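Sânziana Dinu keeps the cupboard key on a cord round her neck and has done so for eleven years. She is the pharmacist for a group of three small surgeries, with the main one at Vuvine and two branch rooms in Stoica and Binow. Most of her week goes on repeat prescriptions, and within that, on blood pressure tablets.

"People think I hand out boxes," she says. "I spend more time on the phone than I do near a box."

When she took the job there were 1168 patients on the list with a diagnosis of high blood pressure. Many had been started on a tablet at some point in their fifties and had been collecting it ever since. Some had not had a reading taken in three years. The doctors knew this and did not have the hours to deal with it.

She began with Binow, the smallest of the three. She wrote to every patient there who was overdue for a check and asked them to ring for a time. Fewer than half did.

"The letter was bad. I wrote it the way I was taught to write letters. It said their medication was subject to review, and a lot of them took that to mean I was going to stop it. One man came in quite angry, with his last two boxes in a carrier bag, and said I could have them back."

She rewrote it in four lines. The new version said that the surgery wanted to check the tablets were still the right ones, that the visit would take 15 minutes, and that nothing would be changed without the patient agreeing. She put her own name at the bottom and the number of the phone on her desk.

The next thing she changed was the appointment itself. Patients now sit for five minutes before the cuff goes on, and she takes two readings, sometimes three. In the old arrangement they were called through, sat down and measured straight away.

"You'd have somebody come up the stairs in Stoica with a stick and a heavy coat, and we'd take their pressure while they were getting their breath. Then we'd write it down and put the dose up. I don't blame anyone for it, the room was booked every ten minutes. But you can't treat a person on that number."

The stairs in Stoica are still there. The clinic has moved to the ground floor, into what used to be the records room. 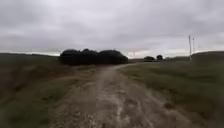 Home monitors came next. The practice bought a few to lend out, and she asks patients to take readings morning and evening for a week and write them on a card. She goes through the card with them line by line. People leave gaps, she says, and she would much prefer a gap to a number made up at the kitchen table on the last evening.

"You can tell. It's all the same pen and everything ends in a nought."

I asked her how often the tablets turn out to be the problem. She said that quite often the patient isn't taking them, or is taking them on some days and not others, and has never told the doctor. Swollen ankles are a common reason. So is a dry cough, and so is needing the toilet on a long bus journey.

"There was a lady who missed her water tablet every time she went to see her sister. She went to see her sister three times a week. We moved it to when she got home, in the afternoon, and that was all we did. She'd been worried about saying it for two years."

She is careful about what she will and won't claim. Better control of blood pressure lowers the risk of stroke and heart attack, and she tells patients that. She doesn't tell them it will make them feel better, as most of them felt fine to begin with. A few feel worse for a fortnight when a dose goes up, and she warns them to stand up slowly.

Older patients are a separate matter. Several in their late eighties have come off one of their tablets after a talk with her and the doctor, usually following a fall or a run of low readings. Families can find this hard.

"They ask if we've given up on Mum. I say no, we've looked at what she's on and this one is making her dizzy. I'll have that talk as many times as they want. I'd sooner have it in my room than in a corridor at the hospital."

The records are kept in a program called Edik, which she describes as all right. It flags anyone who has gone 400 days without a reading, a figure she chose herself. A year seemed too tight, she says, with people away or ill, and she didn't want to be sending reminders to patients who were already booked in. Last June the list of overdue patients stood at almost 200, across all three sites. It had been a good deal longer when she started.

What she would like now is a second pair of hands. The phone rings from half past eight and she answers it herself until the clinic starts at ten. Anyone who rings after that leaves a message, and she calls them back over lunch – or after five, if lunch has gone.

She has been asked to talk to other practices about the letter and has sent copies to two of them. One wrote back to ask whether they could add a paragraph on policy at the top.

"I said it's your letter, put what you like in it. But I did ring them up afterwards and tell them to leave it at four lines."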